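Wendt Puter tin and red pad set
Reviewed by Thibault Hervieu, October 6, 2019

My wife calls it the bucket. Wendt calls it the Puter, and I have decided to call it the tin, which is what it is: a short metal can, wider than it is tall, with a wire handle and a shine you could check your teeth in. I paid $30 for it at the Brernidgate shop, where it sat under a spotlight and looked like it cost more.

It comes with a red cloth pad to sit on. I laughed at the pad. I have had the set since last December and the pad is the part I'd buy again. The tin used to live on a white board on my worktable, and every time I moved it the base made a scraping noise that got the dog up. On the pad it is silent. You can squash the pad into a sort of oval or coil it into a ring, and either way the tin sits level enough to hold a drink you care about. 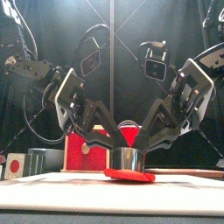 The finish deserves a paragraph, mostly of complaint. It picks up every color within reach, so next to anything red it blushes, and it holds a fingerprint like evidence. I wiped it every day for the first two weeks. After that I came to an understanding with the fingerprints. A dry cotton rag does fine. The polish Wendt will sell you separately does the same job and smells like a shoe store.

As for capacity, the card that comes with it says 658 ml, and I have no plans to check. A cup will stand in it if the cup is small. Pencils fall over in it unless you put in enough pencils to hold each other up, and at that point you have a pencil problem. It's good for clips, tape, the tape measure, and whatever keys open the things we no longer own.

Then there's the handle. It's a thin curved wire that goes up in a tall loop, a good way above the rim, and I have gone back and forth on it.

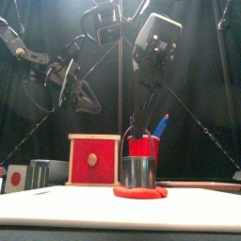
Carrying the tin across the room is a pleasure and I recommend it to anyone with a room. Getting things out of the tin is less fun, as the wire is always where your knuckles want to be. Mine also has a slight lean now, after a winter of being picked up by one side. You can bend it back with your fingers. You can also bend it too far back with your fingers, so go easy.

I should mention the strap, sold separately by Hivthorpe and pushed on me at the register. Black webbing, soft enough to fold over on itself, with a red ring for gathering it in at the middle. I wanted to dislike this. I use it for hanging a coat brush.

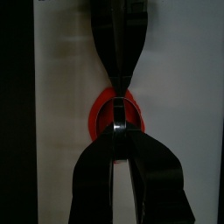

The webbing creases where it has been bunched and the creases stay put, so if you want a strap that hangs flat, keep looking. The red is close enough to the pad that people assume I planned it. I let them.

Would I pay $30 again? For the tin and pad together, yes, with a short sigh. The larger version is listed at $200 and I can't think of anything I own enough of to put in it.

Four stars. It would be four and a half with a shorter handle.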